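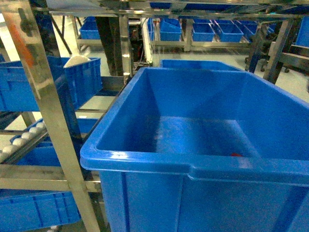 Crates and bins at the rack, with one crate waiting on the rollers.

Courses > Materials Handling > Unit 4: Bins, Racks and Flow
Posted in April by the Haddadin course office
Reading time: 4 minutes

Handout 4. The humble blue bin, and how to live with it

Welcome back, everyone. Last time we talked about the big picture (receiving, storing, picking, sending out), and I promised that this week we would come down to earth and spend a whole session on plastic boxes. I know that some of you smiled when I said it. But if you go to work in a place like the Plolton depot, where there are 1,682 bins on the books, you'll spend more of your day with them than with anything else, and a little care over how they're built and placed will save you a lot of walking and lifting.

1. How a bin is put together

Start with the rim. A thick, rounded rim stiffens the open top, gives you something kind to hold, and keeps the walls from spreading when the bin is full. Then run your hand down the outside and feel for the ribs. They're molded in one piece with the wall, and they let the maker keep the plastic fairly thin without the side bulging. The inside is left smooth so that goods slide out easily and a cloth can get into the corners.

Please look at the floor of a bin before you judge its age. Scuffs and streaks there are ordinary and don't mean very much. What I'd like you to check is the rim and the upper ends of the ribs, where cracks like to start. A cracked rim means the bin comes out of use, even if it looks perfectly good otherwise (and yes, even if it's the last one on the shelf!).

2. Where the bins live

We'll use three words all through this unit, so let me set them down now. A level is one layer of a rack. A bay is the space between two uprights. A face is the side of the rack that you pick from. In the Tristholm exercise you'll be given a rack with 20 bin positions, and you'll have to say which items go on which level and defend your choice in front of the group, which is more fun than it sounds.
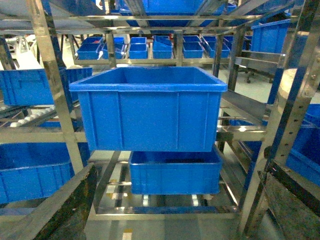

Photo: steel rack with blue crates and bins

Steel racks come in many shapes, and the square tube kind is popular because it's easy to add a crossbar or a brace wherever you need one. Look for uprights with a line of small holes down their length. On many systems those holes let you move a shelf up or down when the bin sizes change, although you should always read the maker's sheet first and never guess at what a level will carry.

Big bins and small bins can share a rack quite happily. My own habit is to keep the heavy ones between knee and chest, put the shallow ones down low where you can still see into them, and save the top for light things or empties. Small bins do well side by side in a row, faces to the front, so that a person can run an eye along them and find what's missing. A bin tipped a little forward is easier to see into, and you'll find people feel quite strongly about whether the whole row ought to match!

A word on rollers as well. A gravity conveyor is simply a sloping set of rollers between two rails, and the crate does the traveling by itself. Too gentle a slope and light crates stop halfway; too steep and they arrive with a bang. Test it with your lightest crate and your heaviest one, and write both results on your worksheet. Leave room at the low end for your fingers, please.

3. Getting the last piece out 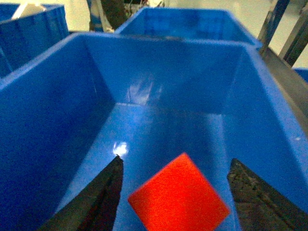
Small goods in deep bins are the subject of our Pedeck case study, and it's the part of the unit that students tend to remember. The first pieces come out of a full bin very quickly, and then the last few seem to take forever, with all that reaching over the rim. Thin, flat items are the hardest of the lot, as there's hardly any edge to get hold of. A red square lying flat on a blue floor is at least easy to find, and I'd encourage you to think about color in just that way when you choose bins for a product. Gray parts in a gray bin get left behind. You should also think about the gap between the item and the walls, because a piece in the open can be taken from either side, while one pressed into a corner has to be coaxed out first.

For your worksheet, time yourself clearing a bin of 49 flat pieces, once from a deep bin and once from a shallow one, and note how long the last few took each time. You have 60 minutes for the whole exercise, so there's no need to rush, and do swap places with your partner halfway through.

Before next time, read the section on labels and draw a rack you know well, at work or at home (a pantry is fine). Mark the levels, the bays and the face, and bring the drawing with you on Saturday.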